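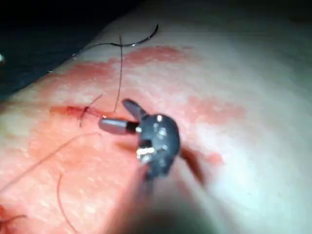

Clusavano reckons the needle is the easy part and the thread is the real opponent, and after a term in the Thursday suturing stream of the Robotics and Automation Club, most of us have come around to that view. Thread has no encoder. It does not report its position, it does not read the manual, and it has never once shown up where the planner said it would.

The rest of us still have a soft spot for blaming the needle.

For anyone who has wandered in from the line-following cars page: this is the gallery for our student project on automated suturing. We started in February with a budget that would embarrass a bake sale and a plan to have software tie a surgeon's knot, start to finish, with no human on the controls. The plan has since been revised. It now says "one throw of a knot", and even that was argued over for most of a meeting.

The photo at the top is stitching with one instrument in view, jaws open beside the incision, the curved needle lying further up with its thread attached. First-years always ask why we don't just pick up the needle by its very tip. They are welcome to program that and report back.

Some background, for the keen. Our motion planner is called Mavlow, a name that won a vote nobody remembers holding. Mavlow scores 1,000 candidate paths before each move and then, with great confidence, picks one. The part that decides when to open and close the jaws is Jekov, which was written over 3 weekends and has the temperament you would expect. Between them they have 16 settings, 4 of which we understand.

Two-instrument work

Harder than it sounds, and it already sounds hard. Each instrument has to know where the other one is, and Jekov was raised an only child. Handing over from one side to the other is where most of our marks are won or lost -- mainly the second.

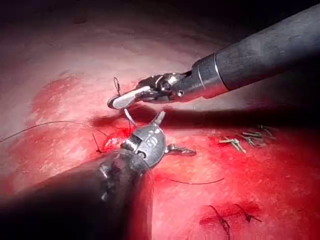 Coming along

The suturing stream meets on Thursday at 6 p.m. in the upstairs lab. No experience is needed, though patience helps, and so does a jumper, as the heating is on a timer we don't control. New members start on the simulator and write a short move of their own before they touch any of the shared code. Please leave Jekov's settings as you found them, including the ones that look wrong.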